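Opinion > Family > Play and toys

Last updated 5 February 2023

Play food should look like food

Every toy library I have belonged to has had a tub of wooden blocks painted in soft colours and labelled as food. A beige block is bread. A paler beige block is cheese. Parents like these sets, they photograph well on a shelf, and in my experience they come back from a loan in near perfect condition.

The plastic food comes back scratched, missing pieces and smelling of someone's bath. I think that is a fair guide to which one gets played with.

I ran the loans desk at the Kendildale toy library for nine years, and in that time I changed my mind about plastic food. When I started I wanted it gone. We had three crates of it, mostly donated, and none of it matched. There were fried eggs in two sizes and a drumstick bigger than the saucepan. In my second May there I proposed replacing the lot with a wooden set from Waswood, and the only person who argued was Svenja Meinecke, who had been running the Hoani Street playgroup since before I had children. She asked me to sit on the floor at her group for a morning before I spent any money.

I went for two mornings in the end. The kids with plain wooden pieces stacked them. They made towers and roads and knocked them over, which is good play, but it is block play and we already had blocks. The kids with the plastic food set a table. They argued over who got the corn. A boy of three told me my egg was too hot and to wait, and he took it away from me until he decided it was ready.

A child that age hasn't eaten many meals. Asking them to see a sandwich in two unpainted rectangles is asking for something adults find charming and small children mostly ignore. Paint the yolk yellow, put pips in the tomato, and they know what they have been handed. Then they get on with the part that matters, serving it to somebody.

The argument against this is that a detailed toy does the imagining for the child. I have heard it from parents and read it on the side of boxes, and I have never seen it happen. The toy settles what the thing is. Who it's for, whether it's poisoned, what it costs and whether the dog may have some are all still open.

Colour gets the same treatment. There is a fashion for play kitchens in oatmeal and grey, with crockery to suit, and I understand not wanting the lounge room to look like a showbag. Muted plates are fine by me. The food on them should be loud. 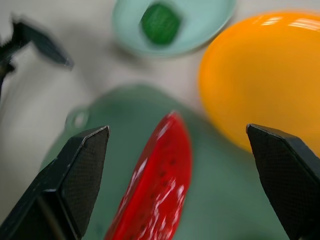

Fruit is the easiest place to get this right and the one I'd spend money on first. Most children know watermelon by the time they can walk, and they know the seeds are part of the business. Leave the seeds off and you have a red wedge that could be anything. Asuka Sugawara, who took over the desk from me, tells me the fruit tub goes out more often than the train set now.

There are fair complaints about plastic. Cheap sets crack along the seam, and a cracked piece has to go in the bin. Anything small enough to swallow shouldn't be in a house with a baby. I also don't think anyone needs to buy it new. Op shops sell it by the bag, and a soak in warm soapy water and a day on the rack will deal with most of what a previous owner did to it.

Nor do you need much. Four plates, a couple of bowls and enough food to cover them will keep a table of kids busy. The sets sold as a hundred pieces are padded with tiny cartons and paper labels that are pulp inside a week - skip those.

We never did buy the wooden set. The money went on lids for the crates.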